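Journées de démonstration Luvent : questions fréquentes
Atelier de Bridummont

Dernière mise à jour : février. Les informations ci-dessous concernent les démonstrations publiques. Pour les visites industrielles sur convention, écrire directement au service concerné.

Informations pratiques

Faut-il s'inscrire ?
Oui. L'inscription se fait en ligne, une personne par formulaire. Un courriel de confirmation contenant un code est envoyé et ce code est demandé à l'accueil. Les inscriptions sur place ne sont pas acceptées.

Combien de personnes par séance ?
Une séance réunit au plus 40 visiteurs, répartis en groupes à l'entrée de l'atelier. La répartition ne peut pas être choisie à l'avance. Les groupes constitués (classes, associations) doivent indiquer le même intitulé dans le champ « Organisme » de chaque formulaire.

Quelle est la durée de la visite ?
Comptez 1 h 30 : accueil et consignes, démonstration, puis questions à l'équipe. L'accès à l'atelier est fermé dès le début des consignes de sécurité.

Les enfants sont-ils admis ?
À partir de six ans, accompagnés d'un adulte. Les poussettes restent au vestiaire.

L'atelier est-il accessible en fauteuil roulant ?
Oui, de plain-pied depuis le parking nord. La passerelle d'observation ne l'est pas ; un emplacement est réservé au niveau du sol, côté pupitre.

Comment venir ?
Le bâtiment se trouve au bout de la zone d'activité, après le dépôt Navby. Le GPS indique parfois l'entrée des livraisons, qui reste fermée au public. Suivre le fléchage « Démonstrations ».

La démonstration

Que montre-t-on exactement ?
Une tâche de manutention de linge devant un lave-linge à chargement frontal, exécutée par un robot à deux bras. Le poste est installé au sol de l'atelier, derrière une barrière. Le programme comprend l'approche de la machine, la présentation du panier et le transfert des textiles.
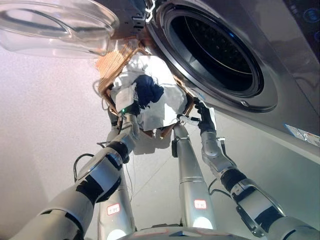

Pourquoi utiliser deux bras pour un seul panier ?
Un panier souple ou tressé se déforme lorsqu'il est saisi d'un seul côté, et son centre de gravité se déplace avec le linge. La prise se fait donc en deux points : pince gauche en bas du panier, pince droite sur le bord opposé, avec l'ouverture inclinée vers le tambour. Les deux bras sont commandés comme une chaîne fermée. Une erreur de position sur l'un se traduit par un effort sur l'autre, et c'est cet effort que surveille le contrôleur.

Pourquoi du linge et pas des pièces rigides ?
Un textile froissé n'a pas de géométrie stable. Deux prises successives du même vêtement donnent deux formes différentes, et les méthodes fondées sur un modèle CAO de l'objet ne s'appliquent pas. Les vêtements sombres posent une difficulté supplémentaire : leurs plis offrent peu de contraste aux caméras. Nous mélangeons volontairement clair et foncé dans le même panier.

Le hublot gêne-t-il la perception ?
Oui. Le verre est transparent, bombé et réfléchissant, trois propriétés défavorables aux capteurs de profondeur. La position de la porte est estimée à partir de la charnière et du cerclage. Le volume balayé par le hublot est traité comme une zone interdite aux deux bras.

Le robot est-il autonome ou télécommandé ?
Les deux modes sont présentés. Le mode en cours est annoncé par l'animateur avant chaque essai. En mode télécommandé, l'opérateur se tient au pupitre, visible du public.

Combien d'essais ont été enregistrés sur ce poste ?
676 à ce jour, tous modes confondus. Les essais interrompus sont inclus dans ce total.

Que se passe-t-il en cas d'échec ?
L'essai est arrêté, le poste est remis en position initiale et un nouvel essai est lancé. Une séance prévoit cinq essais. Il n'y a pas de séance de remplacement si l'un d'eux échoue.

Peut-on apporter son propre linge ?
Non. Les textiles utilisés sont inventoriés et pesés avant chaque séance.

Sécurité et prises de vue

Peut-on s'approcher du robot ?
Pas pendant le fonctionnement. Après la mise hors énergie, l'animateur ouvre la barrière et les groupes passent l'un après l'autre. Il est interdit de toucher les câbles et les pinces.

Les photos sont-elles autorisées ?
Oui, sans flash ni trépied. L'écran du pupitre ne doit pas être photographié.

Qui répond aux questions techniques ?
Tanveer Mengal, responsable du poste de démonstration, en fin de séance. Les questions écrites peuvent être envoyées par le formulaire de contact, objet « Démonstration linge ». Délai de réponse : six jours ouvrés.

Comment annuler ?
Par le lien figurant dans le courriel de confirmation, jusqu'à la veille à midi. La place est alors proposée à la liste d'attente.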